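What Is Cloth, Anyway?
By Maricruz Espinoza

Grab the bottom of your T-shirt. Go ahead, I'll wait. Rub it between your finger and thumb, give it a little tug, then let it go.

You just handled something people have been making for thousands and thousands of years. There are 168 hours in a week, and for almost every one of them you have cloth touching you somewhere. Shirts, socks, sheets, the towel after your bath, the seat on the bus. It's so ordinary that we forget to look at it, and I love looking at it! I've been weaving since I was nine, when my aunt gave me a cardboard loom and a ball of orange yarn, and I still have the lumpy thing I made (it was meant to be a bookmark, but it's wide enough to be a mat for a hamster).

So let's take some cloth apart, starting with the tiniest bits.

It starts with fluff

Cloth is made of fibers. A fiber is a very thin, bendy strand, a lot like a hair. Some fibers really are hairs. Wool is the hair of a sheep, and it grows back after the sheep gets its haircut, which is called shearing.

Cotton comes from a plant. After the cotton flower drops its petals, a green pod called a boll grows where the flower was. The boll dries out and pops open, and inside is a puff of white fluff with seeds hiding in it. The fluff is the fiber. Linen comes from a plant too, one called flax, but in that case the fibers are inside the stem and you have to get the stem to break down before you can pull them out. It's a smelly job.

Silk is made by a caterpillar that wraps itself in one long, long strand to build a cocoon. Polyester and nylon are different again. Those are kinds of plastic that get melted or made runny and pushed through very small holes, a bit like squeezing play dough through a garlic press. What comes out cools into threads.

Look at the tag in your shirt, near the neck or down the side. It should tell you which fibers you're wearing. Lots of shirts are a mix.

Twist it!

Now we have a problem. A puff of cotton is soft, but you can pull it apart with two fingers. How does something that weak turn into jeans?

The answer is twisting. When you twist fibers together, they press against each other, and all that pressing makes them grip. Grown-ups call this friction. It's the same thing that stops your sneakers from sliding on the sidewalk. The more you pull on a twisted yarn, the tighter the fibers squeeze together, up to the point where something finally snaps.

Twisting fibers into yarn is called spinning. For most of history it was done by hand, and it took ages. I once bought a 500 gram bag of wool from a farm outside Grullow and decided I'd spin the whole lot on a drop spindle, which is a stick with a round weight on it that you set whirling like a top. I started in June. I was still going when it got cold enough to wear the hat I was planning to make.

Try it: make yarn from a cotton ball

You'll need one cotton ball. That's the whole list.

Unroll the cotton ball gently so it's a long, flat strip. Pull a little bit out from one end, slowly, so it gets thin without coming apart. Now twist that thin bit between your finger and thumb, always in the same direction. Keep pulling out and twisting, pulling out and twisting. If it breaks, overlap the two fuzzy ends and twist them together.

When you have a piece as long as your hand, hold both ends and tug. It's a lot stronger than the fluff was! Let go of one end and it will try to untwist itself. Spinners fix that by twisting two yarns together in the opposite direction, so the two twists fight each other and nothing comes undone. That's called plying.

Weaving and knitting

There are two main ways to get from yarn to cloth. You're probably wearing both.

Weaving uses two sets of threads. One set is stretched tight on a frame called a loom, and those are the warp. The other thread goes back and forth across them, over one, under the next, over one, under the next. That's the weft. (I remember it this way: the weft goes weft to right. Sorry.) Jeans are woven, and so are bedsheets and most dish towels.

Knitting is made of loops. Each row of loops gets pulled through the row before it, so a whole sweater can be one enormously long piece of yarn poking through itself over and over. T-shirts are knitted. You might not believe me, as the loops are so small, but look at one with a magnifying glass and you'll see rows of tiny V shapes.

Here's an easy way to feel the difference. Pull on a T-shirt and it stretches, as the loops can change shape. Pull on a bedsheet and it hardly moves. But now pull the sheet from corner to corner, on the slant, and it gives! The threads aren't stretching. The little squares between them are leaning over and turning into diamonds.

Why cloth is floppy

Try holding up a sheet of paper by the middle. It bends one way and makes a curve, and that's all it wants to do. If you push it into a different shape, it gets a crease and stays cross about it.

Cloth does something much nicer. Pinch it anywhere and lift, and it makes a peak where you're holding it and falls away in big soft folds. It can bend in lots of directions at once, and that's partly thanks to those little squares and loops I just told you about. They can all slide and lean by small amounts. Thousands of small amounts add up to a fold.

The way a cloth hangs is called its drape. Silk has a lot of drape and pours over your arm. Canvas has very little and sticks out like a tent. Thick cloth makes fat, rounded folds, and thin cloth makes lots of skinny ones.

People who draw and paint spend years learning how folds work. A trick that I was taught in art class is to find where the cloth is being held up, because the folds all seem to start from there. Then look for the shadows. The dips are darker and the tops of the folds catch the light, even when the cloth is all one color. Try it with the gray cloth in the first picture. 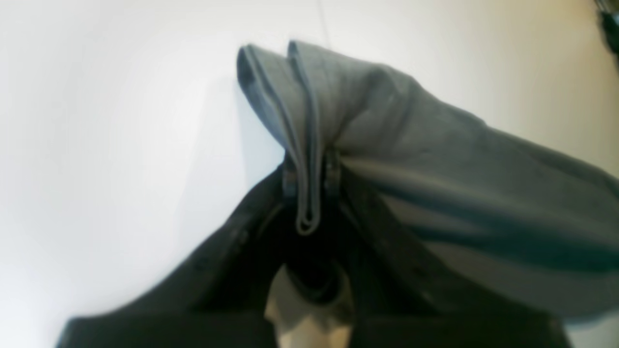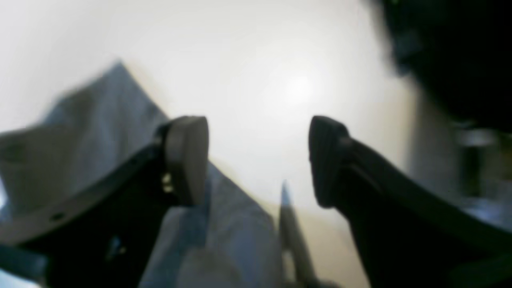 Where does lint come from?

Lint is fiber that escaped. Remember that cotton and wool are made of lots of short pieces held together by twisting. Some of the ends poke out. When the cloth rubs against things, and especially when it tumbles in a dryer, little pieces break or work themselves loose. In the dryer they get caught on the screen and turn into that soft gray blanket you can peel off.

Why is it so often gray? Mix up tiny bits of every color in your laundry, and from a distance your eye blends them into one dull color. If you wash nothing but red towels, you can get pink or red lint. I find this very exciting and my family doesn't.

Sometimes the loose fibers don't leave. They tangle up into little balls and hang on to the cloth by a few strong strands. Those are called pills, and you'll find them on sweaters under the arms, where your sleeve rubs against your side all day.

How does a towel drink?

Run your hand over a bath towel and you'll feel lots of small loops standing up. They're put in on purpose. A towel is woven with an extra set of warp threads that are left loose, so they pop up as loops on both sides.

Water likes to creep into narrow spaces. You can see this if you dip the corner of a paper towel into a glass of water and watch the wet patch climb. The spaces between cotton fibers are very narrow, and all those loops give you many more of them. Cotton itself soaks up water too. Polyester doesn't take in much, and that's why a lot of sports shirts are made from it. They dry quickly.

Try it: the cloth race

Find 4 scraps of different cloth, all the same size. Old clothes are great for this, but ask first! I used a piece of old sheet, a sock, a bit of jeans, and the lining from a raincoat.

Put one drop of water on each scrap and watch what the drop does. On some it will vanish right away. On others it will sit there like a glass bead. Write down which was fastest, then guess what each scrap is made of and check the tags if you still have them.

When I did this with the after-school club at Bamusby Library, the raincoat lining held its drop so long that we had snack and came back to it.

Words to remember

Fiber: a thin, bendy strand, like a hair.
Yarn: lots of fibers twisted together.
Warp: the threads stretched tight on the loom.
Weft: the thread that goes back and forth.
Drape: the way a cloth hangs and folds.
Pill: a little ball of tangled fiber on the outside of cloth.

A question from a reader

Tisov, age eight, wants to know how long it takes to weave a scarf. It depends on the yarn and on how many mistakes you make! My last one was 42 inches long, in thick blue wool, and I wove it over two rainy afternoons. Then my cat Mowat got hold of the fringe, and I spent a third afternoon fixing one end.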